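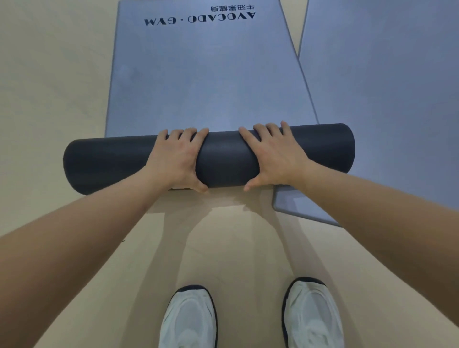 Unit 2: Warming Up and Cooling Down

A warm-up raises the heart rate slowly and gets more blood to the muscles. For most classes five to ten minutes is enough. Start with easy walking or marching in place, then move to arm circles, hip circles and shallow squats. Save long held stretches for the end of the session.

Cooling down works in the other direction. Keep moving at a light pace until breathing is close to normal, then stretch the muscle groups you used. Hold each stretch for 20 to 30 seconds and do not bounce. A stretch should feel tight - if it hurts, back off.

Terms to know: dynamic stretch, static stretch, range of motion, resting heart rate.

For next time, read the Mansilla packet, pages 2 to 9, and fill in the first week of your activity log. Logs from the August section used the old form, so do not copy that layout. The new one has a column for resting heart rate, taken before you get out of bed.

Filed under: Course Handouts, Health and Fitness

Mirkero Community College - Contact the department - Back to top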